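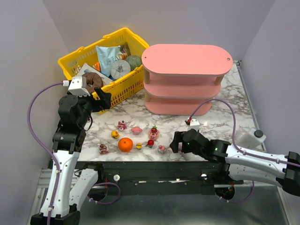 Forums > Manipulation > Data collection > Two-arm tabletop sets

Shelf restock task: how much scatter is enough?

marble_offset
I'm putting together demonstrations for a two-arm policy. Toy food starts on the tabletop or in the yellow basket and ends up on the pink three-tier shelf. Teleoperated, fixed overview camera plus one view per wrist. Internally the task is called Vukari. I have 219 episodes and the policy trains without trouble, but it grabs badly on the cakes and the small desserts. The lemon and the orange are fine.

Current protocol: operator scatters the small items by hand in front of the shelf, basket stays back left, shelf back right. Lighting is fixed. Before I record more, should I widen the scatter or add approach angles on the items that fail?

tau_residual
Add angles. Your round items look the same from any yaw, so the policy can ignore orientation for a good part of the set and still score. Cake slices and pastries punish that. Post a wrist view on one of the bad items.

marble_offset
Strawberry pastry, one of the worst.

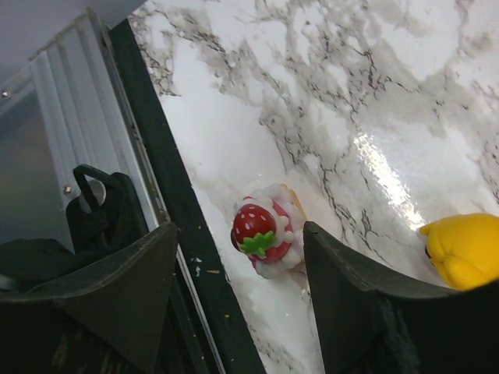

Baranauskienė

(The signature comes from the lab account. Same person, ignore it.)

Fingers are open on either side. The cream is molded in lumps, so contact varies a lot with yaw. I have been labeling an episode as failed if the item rotates in the grip before release.

tau_residual
Two comments.

1. The right fingertip is very close to the toy and the left one has far more clearance. If your operators center the item late, the policy will learn to center late. Ask for centering before descent and re-record the ones that don't.

2. There's a long specular streak on the marble near the yellow toy. With fixed lighting, reflections like that move with the wrist, and a small set can latch onto them. Vary the lights.

gripwidth
Disagree on 1. Late centering is a recovery behavior and you want it in the set. We filtered for clean approaches on Flakance and the policy had no idea what to do once it was off by a finger width. We put the messy ones back and grasp success on irregular parts went to almost 80 percent.

tau_residual
Some recovery, yes. If every episode has it, it's the nominal trajectory.

gripwidth
Then tag them and set the ratio at training time. Throwing them out at collection is the expensive way to do it.

marble_offset
I can tag. The Brivari logger has a free text field per episode, which so far contains mostly typos.

Lights are harder. The side walls are pale and bounce everything, so moving one lamp changes less than expected. I could put a matte sheet on the table for part of the set.

tau_residual
Don't replace the marble completely if you deploy on marble. Mix them.

nullspace_ed
Is the rotation label applied by the operator or afterward? If by the operator, check it against the wrist video. Ours missed slow rotations when they were watching the other arm.

marble_offset
By the operator. I'll relabel from the wrist video, then record the cakes and desserts at more yaws with the scatter area left as is. Should have numbers by August.

gripwidth
Keep the old labels in a separate column. You will want the comparison.

Last updated: August

We use cookies to keep you signed in and to measure traffic. Accept / Manage settings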